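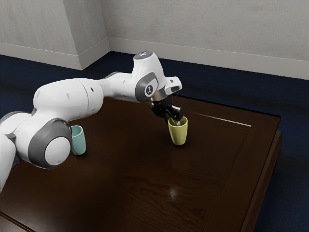
Two cups, one table: the evaluation task in simulation.

The Second Arm

The request was for 4 arms. Lorena Retamal had approved one, and by May she was prepared to discuss a second.

"Line nine," she said. "Cups."

"Those are for the physical bench," said Fidel Cabral. "Spares included."

"It comes to 732."

"The Clarkport site wanted the same set."

She struck it out and wrote 39 beside it. Fidel watched the pen and did not argue. The cups were not where the money was. The money was in the arm, the service plan from Bondari, and the floor mount, which Mustonen would quote only after a site visit that also had to be paid for.

I-seul Cha turned her laptop around. She had been running the task in the simulator since the previous budget round, on the grounds that the simulator was already paid for.
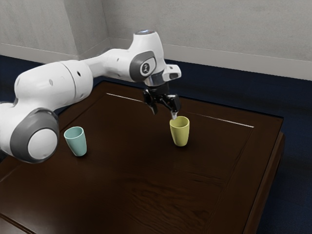 "What does a second arm get us that this doesn't?" Lorena asked.

"Contact," said I-seul. "Friction at the rim. The model has one value for it. A real cup has whatever value it has that morning."

"And the yellow one?"

"Same shape as the teal. The color tells the planner which to pick."

Lorena opened the cost sheet. The simulator license was filed under software, the arm under capital, and the hours I-seul spent moving between the two were filed under nothing. She added a row and entered 1,578.

"Is that dollars?" said Fidel.

"Hours. Through the end of the plan."

He read the row twice. Set against it, the second arm looked small – smaller than he had managed to make it look in eleven slides.

"Mount it at Lindela," Lorena said. "The floor there is rated. Skip the site visit."

"Mustonen won't quote without one."

"Then ask Bondari who else makes mounts."

I-seul had already started another run.

Last updated: Oct 17, 2018

Comments

Ivana Durán: The hours row got me. We have never had one.

gantry_left: Bondari would bill for that phone call.

Leandro Acuña: Does Fidel get the other two arms in a later part?

Related stories
Depreciation Schedule
The Loaner Unit
Net Thirty
Acceptance Test, Second Attempt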